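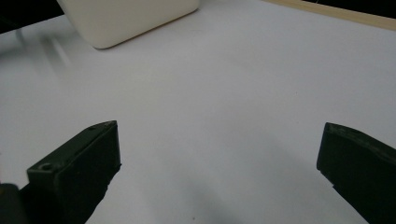
最終更新日:2018年12月1日

手に持ったグリッパーで仕事を「見せる」 クレシス社、双腕ロボット向けの実演収録を2月から一般参加者にも開放

ロボットに仕事を覚えてもらうには、まず人がやって見せるのがいちばん早い。そう言われると、なんだか新入りの職人さんの話のようですが、ロボット向けソフトウエアを手がけるクレシス(Clesis)では、この秋から毎週のように、まさにそういう作業が続いています。同社はこのほど、ブイヤン通りの作業室で進めてきた実演収録を、来年2月から社外の一般参加者にも開くと発表しました。

使うのは、ロボットの手先と同じ形の指がついた、手持ちのグリッパーです。左右の手に一つずつ握り、机の上の品物をつかんだり、向きを変えたり、箱に入れたりします。グリッパーにはカメラが付いていて、指先から見た映像と手の動きがいっしょに記録され、それがそのままロボットの学習の材料になるという仕組みです。ロボット本体がその場になくても収録ができるため、机と少しの道具があれば始められるのがありがたいところだと、同社では話しています。

計画の名前は「ストゥレッティ(Stulletti)」。耳慣れない響きですが、担当のケンナ・レノックスさんによれば、社内で候補を出し合ったときに最後まで残ったのがこれだったそうで、意味を尋ねられるたびに少し困るのだと笑っておられました。始まってから6か月、これまでに収められた実演は994本になります。そのうち品質の確認を終えたものから順に、学習用のデータとして使われています。

994本と聞くと多いような気もしますし、機械に覚えさせるにはまだまだのような気もします。そのあたりを率直にうかがうと、レノックスさんは「本数よりも、やり方がばらけていることのほうが今は大事なんです」とおっしゃいます。同じ品物を同じ場所に置くのでも、右手で取る人がいれば左手で取る人もいる。いったん机に置いて持ち直す人もいれば、空中で手から手へ渡してしまう人もいる。社員だけで収録を続けていると、どうしてもお互いの手つきが似てきてしまい、そこが悩みの種だったのだそうです。一般の方に来ていただこうという話は、そこから持ち上がりました。

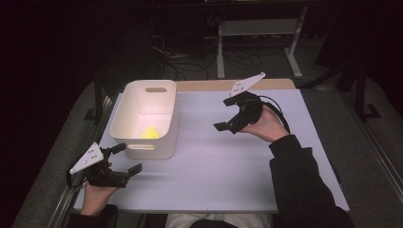

作業の中身そのものは、ごく身近なものばかりです。小さな品物を容器に移す、容器から取り出して机に並べる、ふたのあるものを開けて閉める、といった具合で、特別な知識は要りません。ただし、いつもの自分の指で触れるのとはずいぶん勝手が違います。筆者も少しだけ練習をさせていただいたのですが、つかんだつもりの品物が指の間からするりと抜けてしまい、横で見ていた方々に温かく励まされながら、何度もやり直すことになりました。慣れた人の手元を見ていると、品物に近づくところでいったん速度がゆるみ、指を閉じてからひと呼吸おいて持ち上げています。こういう細かな間合いも、記録の中にはきちんと残るのだそうです。

収録の進め方を組み立てたのは、シーヴ・シェルブレッドさんです。以前は遠隔操作でロボットを動かす収録に長く携わっていて、操縦席に座り、離れたところにある腕を動かしながら実演を集めていたといいます。遠隔操作には、ロボットにできる動きだけが確実に記録されるという良さがあり、今でも仕上げの段階ではそちらを使います。一方で、操縦を覚えるまでに時間がかかり、品物の重さや手ごたえも伝わりにくい。手持ちのグリッパーなら、初めての方でも練習を含めて半日あればひととおりの収録ができるので、両方を使い分けるのがちょうどよいのではないか、というのがシェルブレッドさんの考えです。

もっとも、手持ちならではの難しさもあります。人の腕はロボットの腕よりずっと自由に曲がりますから、うっかりするとロボットにはまねのできない姿勢で作業をしてしまいます。また、手を速く動かしすぎると位置の記録が飛んでしまい、その回は使えなくなります。「急がなくて大丈夫ですよ、と一日に何回言っているかわかりません」とシェルブレッドさん。失敗した回もすぐには消さず、落とした品物を拾い直すところまで収めておくと、あとで役に立つことがあるのだそうで、うまくいかなかったと肩を落とす参加者には、いつもその話をしているとのことでした。

品物選びにも、なかなか苦労があるようです。四角い箱のように形のはっきりしたものは比較的やさしく、やわらかいもの、丸いもの、途中で太さの変わるものになると、どこをつかむかで結果が大きく違ってきます。バドミントンの羽根などはその代表で、羽の側は軽くて広がっており、底の側は丸くて小さい。つかむ場所と力の加減を考えさせてくれる、よい教材なのだとレノックスさんは目を細めます。

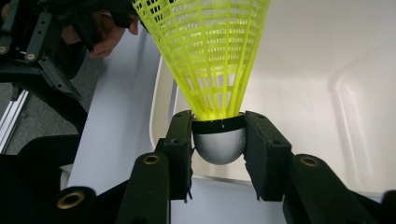 丸い底の部分をグリッパーの指ではさみ、立てて持った黄色いシャトルコック。

集めた実演は、まず提携先のドリドフ(Dridov)で試されることになっています。ドリドフはスポーツ用品や日用雑貨の仕分けを請け負う会社で、返品された小物を種類ごとに容器へ戻す工程に、双腕ロボットを入れられないかと検討してきました。形も大きさもまちまちの品物が次々に届くので、動きを一つずつプログラムしていく方法ではとても追いつかず、人の実演から学ばせるやり方に期待を寄せているそうです。現場での試験は来春以降の予定で、結果がまとまれば改めて発表されます。

2月の一般収録では、28人の参加者を募ります。一人あたりの実演はおよそ100本を目安とし、途中に休憩をはさみながら半日で行います。左右どちらの利き手の方でも参加でき、とくに左利きの方はこれまでの収録に少なかったため、ぜひお越しいただきたいとのことです。手首に負担がかかることもありますので、痛みのある方は申し込みの際に相談してほしいと、シェルブレッドさんから念を押されました。収録されるのは手元の映像と動きの記録で、参加者の氏名などはデータに含まれません。

申し込みはクレシスの受付窓口で今月半ばから始まります。応募が多い場合は抽選となり、当選された方には日程と持ち物の案内が届きます。服装は袖口の広がらない、腕を動かしやすいものがよいそうです。指輪や腕時計は収録の間だけ外していただくことになりますが、作業室に預かり用の小箱が用意されるとのことでした。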